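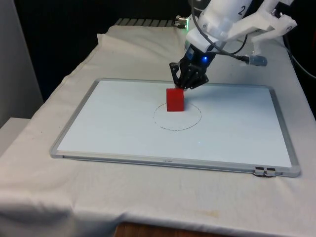 ¡Hola de nuevo! Os escribo el informe de seguimiento de la ayuda para el blog de Endport, correspondiente a la primavera y el verano, y ya os aviso de que me he alargado (como siempre). Para quien se incorpore ahora: la ayuda paga el alojamiento web, los desplazamientos en autobús y la edición de la guía de paseos, y yo pongo las piernas y las horas. En enero tenía el plan del año en una hoja llena de tachones y lo he ido ordenando por colores, que es como mejor me aclaro: azul para lo publicado y rojo, del mismo rojo que ese bloque pequeño que queda justo bajo los dedos de la pinza negra, para lo que sigue pendiente. A estas alturas hay bastante más azul que rojo, así que voy contenta.

Empiezo por las entradas. Me comprometí a publicar 40 en todo el año y a final de agosto el archivo del blog ya iba por 40 justas, ¡con un trimestre entero por delante! No todas son igual de buenas, claro. La serie sobre el canal de Guron me llevó muchísimo más trabajo del que pensaba, porque el camino de sirga tiene un tramo cerrado por obras y tuve que rehacer la ruta dos veces. La de los cafés junto al muelle, en cambio, la escribí en una tarde y es la que más comentarios ha recibido. Vete tú a saber.

La lista de correo cerró agosto con 787 suscriptores. El objetivo que pusimos en la solicitud era pasar de 700, o sea que ese punto lo doy por cumplido. Lo que me gusta es que responden: me mandan fotos de garzas, me corrigen los horarios del transbordador (dos veces en junio, y con razón) y me preguntan dónde se puede aparcar una autocaravana en Plokstead, pregunta para la que sigo sin tener una respuesta decente.

La guía impresa va más lenta. Serán 108 páginas, con cinco paseos largos y unos cuantos cortos para hacer con niños o con rodillas malas. El texto está terminado salvo el capítulo de Plokstead, que depende de que reabran la pasarela del humedal. Me dijeron mayo, luego julio, y ahora dicen que después del verano. Si en octubre sigue cerrada, lo cambiaré por el paseo del faro viejo, que ya tengo andado y anotado, y pediré que me deis el visto bueno por correo para no modificar el índice por mi cuenta. Los mapas los está dibujando el estudio Postma, que ha entregado tres de los cinco. Son preciosos, de verdad, con las curvas de nivel en un verde muy suave, pero pedí que agrandaran la letra de los topónimos porque yo misma no los leía sin gafas.

Del dinero: la partida de alojamiento web está gastada entera, como estaba previsto, y la de autobuses va algo por debajo, sobre todo porque en abril llovió tanto que me quedé en casa casi todo el mes escribiendo. Querría pasar ese sobrante a la imprenta, ya que el papel ha subido desde que nos hicieron el presupuesto. Os adjunto aparte la hoja con los recibos. Falta uno, el del billete de ida a Guron de marzo, que se me fue a la lavadora dentro del bolsillo del chubasquero. Si no se puede justificar de otra manera, lo asumo yo y listo.

También hay cosas que no han salido. El taller de escritura de viajes en la biblioteca de Endport se apuntó muy poca gente a hacerlo por la mañana, y lo aplazamos. Lo vamos a repetir a las siete de la tarde, cuando la gente ya ha salido de trabajar, con el mismo programa y una parte práctica en la calle si el tiempo acompaña. Y el pódcast, que en la solicitud aparecía como «posible», lo dejo para otro año. Grabé una prueba paseando por el muelle y solo se oyen gaviotas y viento (alguna gaviota, eso sí, con mucha presencia).

Hasta diciembre me queda lo siguiente: cerrar el capítulo pendiente, revisar los dos últimos mapas cuando lleguen, corregir pruebas, hacer el taller y publicar la serie de otoño, que va de pueblos a los que se llega en un solo autobús. Ya tengo tres recorridos hechos y me falta volver a uno de ellos porque perdí las notas entre una parada y otra. La imprenta necesita los archivos a mediados de noviembre, de modo que agradecería vuestra respuesta sobre el traspaso de la partida antes de que acabe septiembre.

Si queréis ver las páginas ya maquetadas, decídmelo y os paso el borrador. Tiene erratas todavía, y el pie del mapa del canal está puesto en el faro, pero se entiende bien cómo va a quedar. ¡Un abrazo y gracias por la paciencia con los recibos!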